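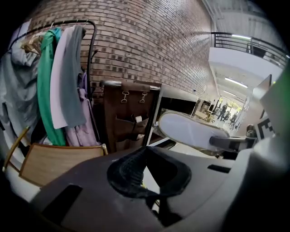
Support > Manuals > Firura dehumidifiers > Setting up

4. Setting up for the first time

Read this section before you plug the dehumidifier in. It applies to the Firura 14 and the Firura 30. Where the two models differ, the text says so.

4.1 After delivery

The compressor contains oil which moves about when the unit is tipped. If the carton arrived on its side, or you are not sure how it was carried, stand the unit upright and leave it for 3 hours before switching on.

1. Cut the two straps and lift the carton straight up. Do not pull the unit out by its handle while it is still in the lower tray.
2. Remove the tape from the water tank, the louvre and the filter cover.
3. Slide the tank out and take away the foam block behind it. The unit will show "tank full" if the block is left in place.
4. Check that the float inside the tank moves freely.
5. Keep the carton. Units returned to the Utbridge service centre without it cannot be accepted by the carrier.

4.2 Choosing a position

Put the unit on a firm, level floor. Tiles, concrete and close-fitted boards are all suitable. On thick carpet, stand it on a flat board slightly larger than its base.

Leave a clear space of 30 cm at the back and both sides, and 50 cm above the louvre. Air is drawn in at the back and blown out at the top, and curtains are the usual cause of poor performance.

Close outside doors and windows in the room. Inside doors may be left open if you want to dry more than one room, but the unit will take longer and use more power.

Do not set the unit up:
- in a bathroom or shower room
- within reach of a sink, bath or pool
- next to a radiator or in strong sunlight
- in a room that falls below 5 degrees (the Firura 14) or 3 degrees (the Firura 30)

4.3 Connecting to the mains

CAUTION: The plug must be dry, and so must your hands.

Wherever possible, plug the unit directly into a wall socket.
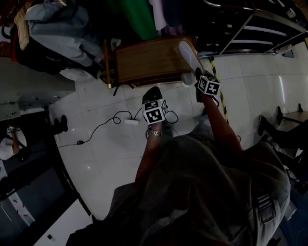
If the mains lead will not reach, use a single extension lead rated at 2000 watts or more. Never join one extension lead to another.

1. Unwind an extension lead completely if it is on a reel. A lead left wound up can overheat.
2. Lay the lead along the wall, away from doorways. Do not run it under rugs or under the unit itself.
3. Keep any joint between plug and socket off the floor if there is a chance of standing water, for example in a cellar.
4. Push the plug fully home and switch on at the socket. The standby light comes on and the unit beeps once.

If the standby light does not come on, check the fuse in the plug, then try a different socket. If there is still no light, see section 9.

NOTE: Do not use a plug-in timer. The unit has its own (section 6), and cutting the power while the compressor is running shortens its life.

4.4 First run

1. Push the tank in until it clicks.
2. Open the louvre by hand as far as it will go.
3. Press POWER. The fan starts straight away and the compressor follows after a short delay.
4. Press HUMIDITY until the display shows 50. This suits most living rooms. For drying washing, press LAUNDRY instead.
5. Leave the unit running overnight.

A faint smell of plastic is normal during the first day. So is a gurgling sound when the compressor stops.

Expect to empty the tank often in the first week, particularly in a newly plastered room. Walls and furniture give up their moisture slowly, and the reading on the display may rise again for a while after it has fallen.

4.5 Continuous drainage (optional)

A hose can be fitted so that the tank does not need emptying. Use hose with an inside diameter of 14 mm. The Clokgate hose kit includes the correct length and clip.

1. Switch off and unplug.
2. Remove the round cap at the back, low down on the left.
3. Push the hose over the spout and tighten the clip.
4. Lead the hose to a drain lower than the spout. It must slope downwards all the way, with no loops.
5. Replace the tank. The unit will not run without it, even with the hose fitted.

Check the drain end after an hour. If water is collecting in the tank, the hose is kinked or set too high.

Manual revision: August 2019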